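Fuzzy brown sweater keeps pilling and the neck has gone floppy -- how should I be washing it?

Posted in Laundry & Clothing Care by Lotte Vanhove

Hello all! I bought a secondhand sweater in March and I have worn it more than anything else I own (my sister says I should give it a rest, and she may have a point). The label is cut out, so I don't know if it's wool, acrylic or a mix of both. It has a brushed front that feels lovely, but I get little pills under the arms, and the tall collar doesn't stand up the way it used to. So far I've washed it by hand in the sink and hung it over the shower rail. Is there a better way? I'm nervous about shrinking it. 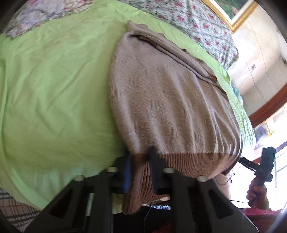
The fuzzy front and the ribbed hem

2 replies

Ingeborg Rüegg
Helpful member, 737 posts

Oh, I do sympathize, I had a cardigan like that for years and fretted over it like a houseplant. With no label, treat it as wool and you won't go far wrong. Fill the sink with cool water, put in a small squirt of wool wash (I use Maltinero, but any gentle one will do), and swish the wash around before the sweater goes in. Let it soak, press it down a few times with flat hands, and don't rub. Rubbing is what felts the fuzz. Rinse in water of the same temperature -- a sudden change from cold to warm can shrink wool too.

The shower rail is your trouble, I'm afraid. A soaked sweater is heavy and it pulls on its own neck and shoulders all night long. Roll it in a big towel, kneel on the roll, then dry it flat and turn it over the next morning.

As for the pills, a battery shaver is fine on plain knit, but on a brushed front I'd go very lightly or use a sweater comb. Work on a flat surface and keep away from the seams. 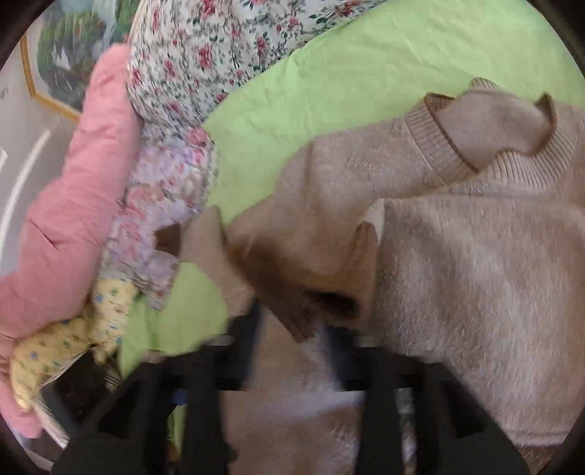

Getting a ribbed collar back in shape

Lay the sweater flat while it's damp and pinch the ribs together with your fingers, working along the neck a little at a time. Fold the collar the way you wear it and leave it alone until it's fully dry. If it's still limp, hold a steam iron just over it without touching, then pinch again. Acrylic goes limp for good if you steam it too hard, so try the inside of the hem first. And store it folded, never on a hanger!

Menon

i just put mine in the machine in a mesh bag, wool cycle, 60 minutes, never had a problem. dont use the dryer though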